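Norholm Building, second floor – quarterly fire and exit check
Tuesday, February 12, 2019
Checked by: Sumathi Nair

1. Exit doors. Both stairwell doors open fully and latch on their own. OK.

2. Exit signs. All lit except the one by the copier. Bulb ordered from Flurnberg. OPEN.

3. Extinguishers. 5 on this floor, tags current, pins in place. The one near the sink is blocked by a coat rack. Move the rack before the next check.

4. Small appliances and bench scales. Cords checked for cuts and loose plugs. Battery items only need a look at the battery door. No faults found.

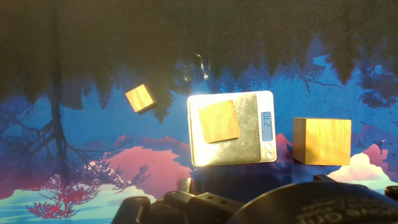
Reddy asked whether battery items need a sticker like the corded ones. They don't, but list them on the back sheet so the next person knows they were looked at.

5. Power strips. One strip plugged into another under the window desk, same as in October. Separated during the check. Please leave it that way.

6. Aisles. 36 inches clear is the rule – measured at the narrow spot by the lockers and it passes. Boxes from the Jiltance delivery have to be out of the hallway by Friday.

7. Work tables. Walk all the way around each one. Look for cords on the floor and anything stored underneath that sticks out. Nothing to report.

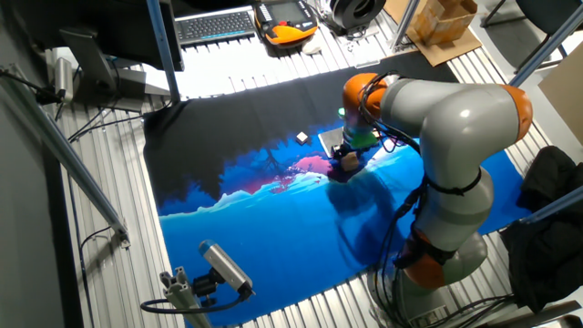 Can we get the floor tape redone while we're at it? The yellow line by the back door is worn through and people park carts on it.

Added to the work order – S.N.

8. Emergency lights. Held the test button on all 7. One dimmed early, battery to be replaced.

9. Alarm pull by the stairs. Cover cracked, still works. OPEN.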